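Home | News | Business | Textiles | Subscribe

Filed under: Standards & Labelling, Garment Care

Reading time: 4 min

Care label trial moves to second stage with cotton knits

September 16, 2022

A trial of revised care instructions for cotton knitwear will enter its second stage in December, after the first stage found that shrinkage in length was higher than the figures printed in supplier specifications for most of the fabrics tested.

The trial is run by Tusach, a textile testing firm, on behalf of the clothing wholesaler Brella. It covers single jersey, interlock and rib fabrics in plain dyed colours. Printed garments, fleece and blends with more than 30 per cent synthetic fibre were left out of the first stage and will not be added to the second.

Brella's current labels tell the buyer to wash at a set temperature and give a symbol for tumble drying. They do not say how the garment should be laid out or hung afterwards. The wholesaler said most of its returns for poor fit concerned length, and that the returned items had usually been labelled in line with the rules in force.

Ga-eun Hwang, who leads the knitwear work at Tusach, said the labels were correct as far as they went.

"The symbol covers the machine part of the process," she said. "A knit can recover some of its length if it is reshaped while damp and dried flat. If it is dried in a heap it tends to stay as it is. The present label gives the buyer no guidance on that point."
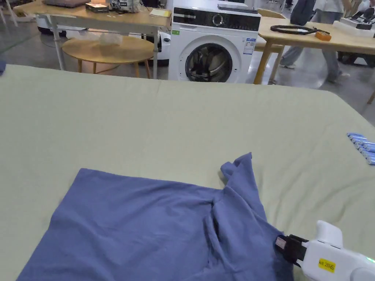

Each sample in the first stage was marked with gauge points before washing, then washed, dried by one of two methods and left in a conditioned room until its weight was stable. Measurements were taken lengthwise and widthwise, with the fabric smoothed by hand and not stretched. The cycle was repeated 20 times for every fabric, and readings were recorded after the first, fifth and final cycles.

Single jersey showed the largest change. Most of its shrinkage took place in the first cycle, with smaller losses up to the fifth and little movement after that. Interlock was more stable in both directions. Rib fabrics lost length but often gained width, and the testers noted that the result depended on how firmly the sample had been smoothed before it was measured.

That last finding has led to a change in method. In the second stage, rib samples will be measured by two operators working separately, and a sample will be set aside if their readings differ by more than the agreed tolerance. The tolerance has not been published. Tusach said it would appear in the final report along with the full tables.

The second stage will also bring in finished garments. The first used cut panels only, which are easier to mark and measure but do not show the effect of seams, neck tape or hems. A seam sewn with polyester thread does not shrink at the same rate as the cotton on either side of it, and the difference can cause puckering or a twist in the body of the garment. Twist, known in the trade as spirality, will be recorded as a separate result.

Priten, which supplies part of Brella's range, will provide 1000 garments from its ordinary production. They will be drawn from several dye lots in light, medium and dark shades. Half will carry the present label. The rest will carry a revised version with an added line reading "Reshape while damp. Dry flat."

Nouhaila Shawky, product standards manager at Brella, said the extra line raised practical questions. The label must still fit in the side seam, and the type cannot be made smaller without becoming hard to read after repeated washing.

"We can add a line or we can add a second leaf to the label," she said. "A second leaf costs more and some customers cut it out. We would like to know whether the wording makes a measurable difference before we commit to either."

Part of the second stage will be carried out in homes, where participants will wash the garments with their normal loads and return them for measurement at fixed intervals. They will not be told which feature of the label is being studied. Tusach will supply a standard detergent but will not control the washing machine, the water hardness or the size of the load. The firm expects the home results to be more scattered than those from the laboratory and will report the two sets separately.

Colour change will be assessed against a grey scale at the same intervals. It was not a subject of the first stage, but Brella asked for it after the testers noted that some dark samples had faded along the fold lines.

A separate proposal to test line drying outdoors has been put off. Dvorak, the laboratory that was to do the work, said it could not hold light exposure and wind within useful limits at its present site. The proposal may be revised once the second stage is complete.

Garments now on sale will keep their existing labels for the length of the trial.

Tags: cotton, knitwear, care labels, shrinkage, testing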